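Nulik 卓上コンポスター 取扱説明書
第5章 設置と最初のひと月

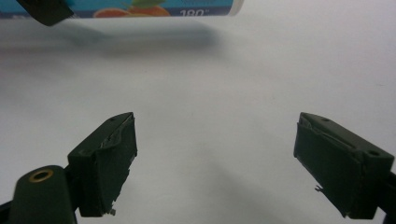
ローランド・クラブツリーからは、初版のこの章について「柑橘の皮を入れてよいのか悪いのか、三回読んでもわからなかった」という手紙が届いた。続けて彼は、わからないので全部入れた、台所はしばらく誰も近寄らない場所になった、と書いている。改訂版では柑橘の扱いを5.4に独立させた。クラブツリー氏には新しいフィルターを送った。

5.1 置き場所を決める

本機は生ごみを微生物の力で土に近いものへ変える装置です。魔法の箱ではありませんし、冷蔵庫でもありません。この二点を家族全員が理解してから箱を開けてください。

1. 水平で、直射日光の当たらない場所を選びます。窓辺は見栄えがしますが、中の住人は見栄えを気にしません。
2. 背面と壁のあいだを5センチ以上あけます。背面の格子は排気口です。飾りだと思って布巾を掛ける方が毎年いらっしゃいます。
3. コンセントに直接つなぎます。電子レンジと同じ延長コードを使わないでください。
4. 本体を軽く押し、がたつきがないことを確かめます。がたつく場合は底面の脚を回して高さを合わせます。折った段ボールを挟む方法も知られていますが、当社はそれを知らないことにしています。

注意：床暖房の真上には置かないでください。内部が乾きすぎ、菌が休眠します。菌の休眠は静かなもので、気づいたときには生ごみがただの生ごみに戻っています。

注意：寝室に置くことは禁止していません。ただし撹拌は夜中にも行われます。音は、誰かが隣の部屋で砂利をゆっくり混ぜている程度です。

5.2 基材を入れる

付属のWhiteley基材（茶色の紙袋、2袋）を使います。見た目はおがくずで、においは森で、こぼすと掃除機の中が三日ほど森になります。

1. ふたを開け、内槽が空であることを確かめます。輸送用の発泡材が二つ入っていますので取り出してください。
2. 基材を1袋入れ、表面を手でならします。
3. 水を計量カップで半分ほど、全体に回しかけます。一か所に注ぐとそこだけ泥になります。
4. 残りの1袋を入れ、ふたを閉じます。
5. 「準備」ボタンを長押しします。緑のランプがゆっくり点滅を始めたら離してください。点滅が速いときはふたが閉まっていません。閉めたつもりでも閉まっていません。

準備運転は一晩かかります。そのあいだ生ごみは入れないでください。夕食後に始めて、翌朝まで忘れているのがいちばんうまくいきます。

メモ：準備運転の途中でふたを開けても壊れません。ただし温度が下がり、運転時間が自動で延びます。のぞくたびに延びます。お子さまのいるご家庭で二日かかったという報告があります。

5.3 最初の投入

最初の一週間は少なめに入れます。目安は一日に両手ひとすくい。大人の手でも子どもの手でもかまいませんが、途中で手の主を替えないほうが量は安定します。

1. 生ごみの水気を切ります。ざるに上げて軽く押す程度で足ります。
2. 大きなものは親指ほどに切ります。キャベツの芯を丸ごと入れると、丸ごとのキャベツの芯が長く残ります。
3. 基材の中央にくぼみを作って入れ、付属のスコップで周りの基材をかぶせます。
4. ふたを閉じ、「撹拌」を1回押します。反応がないからと連打すると、連打した回数だけ律儀に撹拌します。

よく分解されるもの：
野菜くず、炊いた米、麺、パン、茶殻、コーヒーかす（紙フィルターは外す）、魚の身、卵の殻（砕いたもの。分解はされないが害もない）

時間のかかるもの：
とうもろこしの芯、たまねぎの外皮、枝豆のさや、たけのこの皮

入れてはいけないもの：
牛と豚の骨、貝殻、大量の油、割り箸、輪ゴム、薬、電池、果物に貼ってあるシール

シールは特に念を押しておきます。Candenの検査室に戻ってきた内槽からは、たいていシールが出てきます。シールはたいへん丈夫です。土になった後の畑でも、産地を主張し続けます。

5.4 柑橘類について

皮の油分には菌の働きを鈍らせる性質があります。少しなら問題はなく、たくさんなら問題です。初版はこの文を一ページかけて述べ、しかも途中で結論が入れ替わっていました。

1. 最初のひと月は、みかん、レモン、ゆずなどの皮を入れないでください。
2. 二か月目からは、一日にみかん2個分まで入れられます。
3. 皮は細かくちぎります。乾かしてからちぎると扱いが楽です。
4. 酸っぱいにおいが強くなったら、皮の投入を止めて5.6へ進みます。

冬に箱でみかんを買うご家庭では、上の数字が現実離れして見えるはずです。余った皮は干して風呂に入れてください。風呂に菌はいませんし、いたとしても別の説明書の担当です。

5.5 水分の見かた

うまくいくかどうかは、ほぼ水分で決まります。本機には湿度計がありません。試作機には付いていましたが、使う人が数字ばかり見て中身を見なくなったため、外しました。

基材をひとつかみ握り、手を開いて確かめます。

・固まり、指でつつくと崩れる：適正です。何もしないでください。
・固まらず、さらさらこぼれる：乾きすぎです。水を大さじで5杯加え、撹拌を1回。
・握ると水がにじむ：湿りすぎです。「乾燥」を押し、翌日まで投入を休みます。
・握りたくない：5.6へ。

素手が気になる方は手袋をどうぞ。薄手のものが向いています。園芸用の厚い革手袋では、何を握っても適正に感じられます。

5.6 においが出たとき

正常なときは、雨上がりの土のようなにおいがします。人によっては味噌に近いと言います。次のにおいは異常です。

酸っぱい：糖分か柑橘の入れすぎです。卵の殻を砕いてひとつかみ加え、投入を二日休みます。
目にしみる：肉や魚の入れすぎです。乾いた基材か細かく切った茶色の紙を足します。
どぶのよう：空気が足りません。排気口をふさいでいるものがないか確かめます。布巾を外してください。

1. 上の対処をしたあと、「乾燥」で一晩運転します。
2. 翌朝、ふたを開けて確かめます。顔は離しておきます。
3. 改善がなければ、内槽の中身を半分取り出し、新しい基材を足します。
4. それでもだめなら、全部を入れ替えて5.2からやり直します。落ち込む必要はありません。当社の開発室でも、最初の冬に内槽を何度も空にしています。

注意：芳香剤、重曹、漂白剤を中に入れないでください。漂白剤は菌をすべて殺します。においは確かに止まりますが、そのあとに残るのは電気で回るごみ箱です。

5.7 フィルターの取り付け

消臭フィルターはGrumolier型の丸い一枚物です。裏表があります。

1. 電源プラグを抜きます。
2. 背面カバーのつめを押し、手前に引きます。固いのは仕様です。柔らかくするつもりでしたが、間に合いませんでした。
3. フィルターを、白い面を内側にして差し込みます。
4. カチッと鳴るまでカバーを押します。鳴らない場合はフィルターが斜めです。
5. プラグを差し、時計が点滅していたら合わせ直します。

交換の目安は五か月です。ランプでお知らせする機能はありません。取り付けた月をカバーの内側に鉛筆で書いておくと、次に開けたとき、思っていたよりずっと前の月が書いてあります。

5.8 最初の取り出し

ひと月たつと、中身が「満量」の線に近づきます。線を越えてもすぐには止まりませんが、撹拌の音が不満げになります。

1. 「停止」を押し、羽根が止まるのを待ちます。
2. 中身の半分をスコップでバケツに移します。残りの半分は次の分解を始めるための種です。全部取り出さないでください。
3. ふるいにかけ、形の残っているものは内槽に戻します。スプーンが見つかった場合は洗って引き出しに戻します。
4. ふるったものは庭土と混ぜ、ふたのない容器で2週間寝かせてから使います。

取り出した直後のものをそのまま鉢に入れると、根が傷みます。初版の校正を担当したタムシン・ネピアは、この注意書きの原稿を読んだその日にバジルの鉢で試しました。注意書きは一字も直さずに通っています。

メモ：使い道がない場合は、近所の畑や学校の花壇に声をかけてください。袋は二重に。渡すときに「元は生ごみ」と先に言うか後に言うかで、相手の表情が少し変わります。

5.9 留守にするとき

二、三日の留守なら、そのままで差し支えありません。一週間を超えるときは次のようにします。

1. 出発の前日から投入をやめます。冷蔵庫の整理で出たものを当日の朝に詰め込まないでください。
2. 水分を「やや乾き気味」に整えます。
3. 「留守」を押します。撹拌が一日1回になります。
4. 電源プラグは抜きません。ブレーカーも落としません。

帰宅後は水を少し加え、「撹拌」を押して一晩待ちます。菌は恨みません。投入は翌日から、また両手ひとすくいで始めてください。

部品の注文と手入れの方法は第6章にあります。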